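Products > Workroom Furniture > Benches and Tables > Nelleck Work Table

Nelleck Work Table, Fixed Height

The Nelleck is a fixed-height work table for schools, libraries, clinics and shared workrooms. It is supplied by Birkatik as a single unit or in matched sets, and may be ordered in the standard 700 mm height or in the taller standing height used in mailrooms and sorting areas.

The frame is welded steel with a powder-coated finish. The top is 18 mm thick in the light-duty model and 20 mm in the general model, and both are available in beige, pale grey or white. Edges are sealed at the factory. Customers who require a different edge colour should state this when requesting a quotation, as it cannot be altered after delivery.

Each leg is fitted with an adjustable foot to allow for uneven floors. Castors are offered as an option on the general model only. Tables ordered with castors stand slightly higher than the listed height, and the difference is shown on the order confirmation. 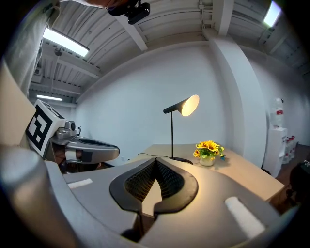

Grey grippers with mesh finger pads.

Assembly requires two persons and the hex key supplied. The legs are attached first, with the top laid face down on a clean blanket or cardboard, and the cross rail is fitted last. Bolts should be left finger-tight until the table is standing upright and level. Metropolitan customers may request assembly on site for a set fee, which is listed separately on the quotation.

The top may be cleaned with warm water and a mild detergent. Abrasive pads, bleach and solvent-based cleaners will dull the surface and are not covered by the warranty. Hot items should be placed on a mat.

The Nelleck carries a 3 year warranty on the frame and top under normal indoor use. It is not suited to outdoor areas or to rooms that are regularly hosed down. For those settings, customers are referred to the Iltska range, which has a sealed top and stainless fittings.

A matching under-shelf and a cable tray are available from the Shirazi accessories list. Both may be added at a later date without drilling. The under-shelf reduces knee room and is not recommended where users will be seated.

Orders placed before noon are confirmed the same afternoon. The current price list applies until the end of October. Schools and public bodies wishing to order on account should direct their enquiries to Eoin Kavanagh, Institutional Sales, and include a purchase order number and the delivery hours for the site.

Contact Birkatik Institutional Sales | © Birkatik. All rights reserved. | Back to top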